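4.3 Setting up the Table Cleaning task

In this section you prepare the Vukora two-arm kit for the Table Cleaning task. Please complete sections 4.1 (mounting) and 4.2 (first power-on) before you begin. The whole procedure takes one person less than an hour. If you have bought the kit together with the Andport control software, the task is already installed and you can skip step 3.

What you need

- Both arms, fixed to the table and connected
- The two-finger gripper, mounted and calibrated
- Small dustpan and hand brush from the accessory box
- Small trash can with swing lid
- A free area on the table in front of the arms

CAUTION: Keep your hands and face out of the working area when the motors are on. Before you move any object by hand, press Pause and wait until both arms stand still.

Preparing the table

1. Wipe the tabletop and let it dry. Crumbs and dust under the trash can make it slide when the gripper touches the lid.

2. Check that each power adapter shows its green light. Lay the adapters to the side of the working area, on a separate table if you have one. Do not put them on the floor under the arms, where a foot can pull the cord.

3. Install the task package. In the Andport software, open Tasks, then Add, and choose "Table Cleaning" from the list. The package needs 822 MB of free space on the control computer. Do not switch off the computer during the installation.

4. Lead the cables of the arms so that they can hang in a wide loop. A cable that is too tight will stop the wrist before it reaches its end position, and the software then reports error 10 (joint load too high). A cable that is too long can catch on the trash can.

5. Put the trash can in the middle of the table, in reach of the gripper. The exact place is not important, but there must be a hand's width of free table on every side.

6. Lay the hand brush flat on the table, away from the trash can. The brush must not lie on top of a cable.

7. Tall decoration, for example a vase, can stay at the far edge of the table if it is outside the path of both arms. When you are not sure, take it away for the first run.

Giving the dustpan to the gripper

8. Select Gripper, then Open. Wait for the fingers to stop.

9. Hold the dustpan between the fingers and select Close. Keep your own fingers away from the black gripper fingers. The force is limited at the factory, but it is enough to hurt.

10. Let go of the dustpan slowly. It should stay where it is. If it turns or slips, open the gripper and repeat step 9 with the dustpan a little deeper between the fingers.
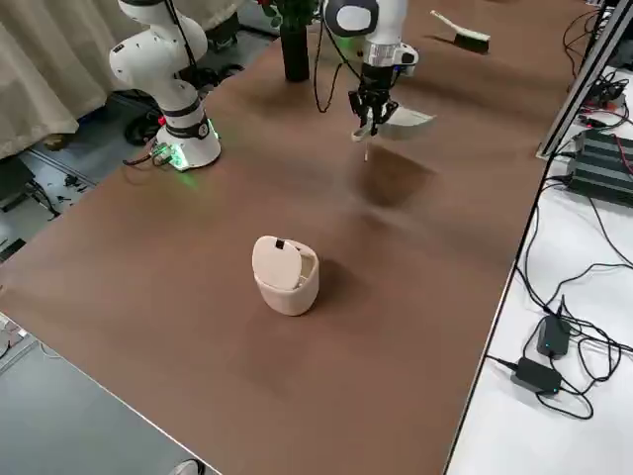 Fig. 12. Dustpan held in the gripper, with the trash can on the table and the hand brush lying behind.

The dustpan may hang at an angle, this is normal and you do not need to correct it. The software measures the angle again at the beginning of each run.

Note: The light ring on the base must be green before you go on. If it is another color, see the table of light signals in section 7.

First run

11. Set the speed to Slow. Only this setting is allowed for the first 3 runs after each new set-up.

12. Press Start and stay beside the stop button. Watch the cables more than the gripper - most of the problems in a first run come from there.

13. When the run is complete, both arms return to the rest position and the software shows "Task finished". Press Pause before you take the dustpan out.

If the dustpan touches the lid of the trash can, move the can a small distance away from the arm and start again from step 11. If the lid does not swing freely, take it off and check that nothing is stuck in the hinge.

Using other objects

The task is tuned for the objects in the accessory box. You can use your own dustpan and brush if the handle is not thicker than the open gripper, but you must then teach the grip again (section 5.1). Metal dustpans are not recommended, they scratch the finger pads. Replacement pads are sold by Tedesco in sets of two, and we advise to change them after 2000 grips or earlier when the surface looks shiny.

Customers with the older Stavolik gripper must install the adapter plate before step 8. The plate makes the tool longer, so the arm height has to be set again as written in section 4.1.

CAUTION: Do not use the kit to collect liquids, broken glass or hot ash. Damage from such use is not covered by the warranty.

Continue with section 4.4, Saving your own start positions.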